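Tosidau lift-off lid box, black with teal lid

I've stocked a lot of boxes over the years and this is the one I keep taking home. It's a plain black box with a dark teal lid that lifts right off, so you can put the lid down next to it and have a proper rummage without anything flopping back on your knuckles. I keep one on the dining table for pens, stamps, scissors and all the bits that used to live in a heap by the fruit bowl (my family still manage the heap, but it's a smaller one!).

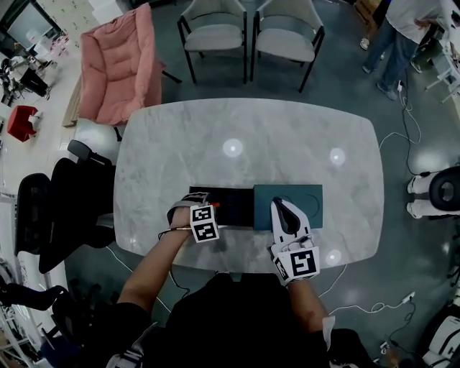
Telma Daza, who orders for us, wanted the all-black version, and I talked her out of it. The teal is lovely and dark, more grown-up than it sounds, and you can tell at a glance which bit is the lid when you've got several on the go. It looks good on pale tops too, marble especially.

For cleaning I just use a damp cloth and a drop of washing-up liquid. Please don't put it in the dishwasher, I tried it with an early one and the lid never sat quite right again.

We had 31 in the last delivery and 13 are left as I write this. More are coming from Tosidau in October, same colours, same price. Spare lids can be ordered separately, just put "teal lid" in the notes box at checkout and I'll email you back.

Angeliki Nikolaidis
Thursday, September 16, 2021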